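April 10, 2024. Bench notes, back room, Calwood

Writing this up before I forget which glue was which. Again. Last time I left it two days and had to peel a lid apart to find out what I'd used, so I'm sitting here with a tea and the notebook and I'm not going home until it's all down.

Where we're at: the gift box job for Lekano. They want a nesting set, covered rigid board, with ribbon on the lids, plus the small timber blocks that go inside the keepsake version. Pastels. The brief just says "soft colours, not babyish", and if anyone can tell me where that line is I'd be glad to hear it. I've landed on pink and light blue for now and Mebrat likes it, which will do me.

Board first. I started the week on the thin grey stuff because we had a heap of it under the bench, and it's no good, it bows as soon as the paper goes on. You can't see it on the base so much because the four walls hold each other up, but the lids go like a potato chip. I pressed one overnight under the big dictionary and the paint tins and it was flat in the morning and curled again by lunch. Swapped to the heavier board and it behaves. It's harder to score, though, and I went through a lot of blades. Note to whoever does the next order: the snap-offs in the yellow tray are the cheap ones and they wander. Use the ones in my drawer. Put them back in my drawer.

Scoring depth is halfway through and no more. If you go past halfway the corner looks lovely and crisp right up until you wrap it, and then the paper splits along the edge and you've wasted the lot. I did this on a pink one. Twice, in fact, because I didn't believe it the first time.

Lid clearance. This is the bit I want written down properly. I've been making the lid 3 mm bigger than the base each way, measured before covering. With the plain text paper that gives a lid that slides down slowly with a little sigh of air, and I love that, it's the best part of a rigid box. With the thicker embossed paper it jams. Nahom reckons I should be measuring from the covered base and not the bare one, and yes, he's right, but then you can't cut everything in one go and I like cutting everything in one go. Compromise: cover one base of each size first, use it as the gauge, then cut all the lids. Tried that this arvo and it went well enough that I'm calling it the method.

Glue. Okay. PVA straight from the tub is too wet for the pink, it cockles and you get those little tide marks near the corners. PVA cut with paste (one to one, by eye, sorry) is slower but you can slide the paper about and it dries flat. The spray stuff is quick and smells awful and I don't trust it on the turn-ins. So: mix for the outside, straight PVA for the corners, spray stays on the shelf. The tub with the blue tape on the lid is the mix. The tub with no tape is straight. If you find a tub with tape AND a question mark on it, that's from September and it should go in the bin, I keep meaning to.

Ribbon next, and I've got opinions. Lekano's sample has the ribbon glued down all the way round, and it looks neat in the photo they sent, but when you lift the lid there's a hard shiny line where the glue came through. I'd rather cross it over the lid, tuck the ends inside and only stick them down in there where there's a liner to hide it. The bow gets made separately and sewn on with three stitches. Fasil had a go at tying them in place and they were honestly nicer bows than mine, softer, but each one came out a different size and for an order this big we need them to match, more or less. I've made a bow jig from two dowels and an offcut. It's ugly and it works. It lives on the nail beside the light switch.

Pale ribbon against the pink is good. Pale ribbon against the light blue I wasn't sure about, I thought it might go a bit hospital, but once they were stacked the whole lot came together. There was talk of a darker ribbon for contrast and I'd leave it. Tried a brown one and it looked like a parcel from a hardware store.

Stacking order has been the other argument of the week. By size it's obvious, biggest at the bottom, but which colour goes where is up for grabs and it changes the feel more than you'd expect. Blue on top of pink looked upside down to me, I can't explain it any better than that. Two pinks over the blue is calmer. Wondimu wanted to alternate and he may well be right for the taller set, but we haven't built the taller set yet so that can wait.

The blocks. Ademir cut a run of them from the light offcuts and they're lovely little things, nice weight in the hand. Sanded to 180 and no finish yet. I'd like to leave them bare, but bare timber picks up every fingerprint and these are going to be handled (by kids, mostly, if Lekano's right about who's buying). A wipe of wax on one and nothing on the other, leave both out on the bench and see which one looks grubby first. That's the whole experiment. Don't tidy them away please! I've put a pencil cross on the underside of the waxed one.

Fit is a different matter. A block on its own in a box slides about and clunks, and over a long trip in the post I think it'd knock the corners out from the inside. Shredded tissue is the usual answer and I can't stand the stuff, it ends up all through the house. Felt pad in the bottom? Costs more. A cardboard collar costs nearly nothing and is fiddly to make. I'm going to mock up the collar tomorrow from the thin grey board, which finally gives me a use for it.

Cloth on the table helps a lot, by the way. The bare top was marking the covered boxes every time I turned one over, tiny black scuffs on the bottom edges, and on pink you see every one of them. The printed cloth is a bit loud to work on but it's soft and it doesn't shed, and I've stopped getting scuffs altogether. Downside is that you can't see a blade on it. Cut at the other bench, cover and stack here. Let's make that a rule. 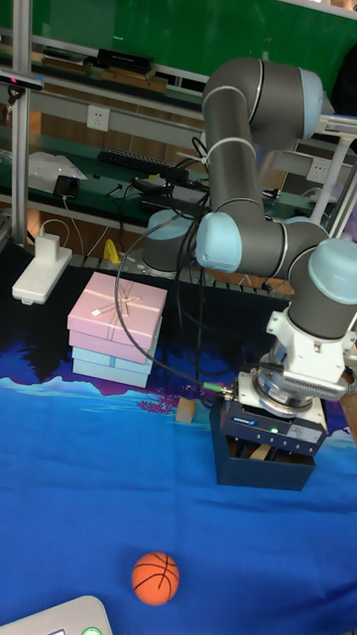
Mebrat Adugna thinks the pinks and the blue should be sold as they are, in that order, and that we should stop fiddling with the stack. She'd also make the bow a touch smaller so that the top lid can be lifted by its edges without squashing it, and she wants to know if the ribbon on the blue could run a little narrower than the one on top.

Good points, both. The narrower ribbon I can try straight away, there's a roll of it in the Chala carton. Smaller bow means moving the dowels on the jig closer together, five minutes. I'm less keen on calling the stack done until I've seen it under the shop lights, because that pink goes quite orange under warm bulbs and I'd hate to find out after we've covered the lot.

Quantity, for the record: Lekano's first order is 1000 sets if they sign off on the sample, and I want everyone to sit with that number for a bit. Every fiddly step gets done that many times. That's my whole case against sewing the bows, now that I've written it down, and I'm the one who wanted to sew them. Double-sided tape test goes on the list.

I timed a box today from cut board to closed lid, not counting drying, and it took me 33 minutes. Too slow. Most of it was the corners. Nahom does the corners quicker than I do because he cuts his mitres before gluing, and I've always trimmed them wet out of pure habit. He's going to show me. I'll be gracious about it.

To do:

Collar mock-up, thin grey board
Tape test on bows, leave overnight, then lift by the bow and shake
Narrow ribbon on a light blue lid
Ask Flumo if the pink paper comes on a roll, sheets are killing us on waste
Look at the waxed and unwaxed blocks after a few days of handling
New blades (good ones)
Bin the September tub

One more thing. The liner paper for the insides, we've got the white and we've got the cream and I've been using whichever was closer, which means the samples don't match inside. White from here on. The cream can go to Fasil for his card project, he's been eyeing it off for ages.

Tea's gone cold. Tubs are lidded, brushes are soaking in the jar by the sink, and the iron is off at the wall, I went back and checked.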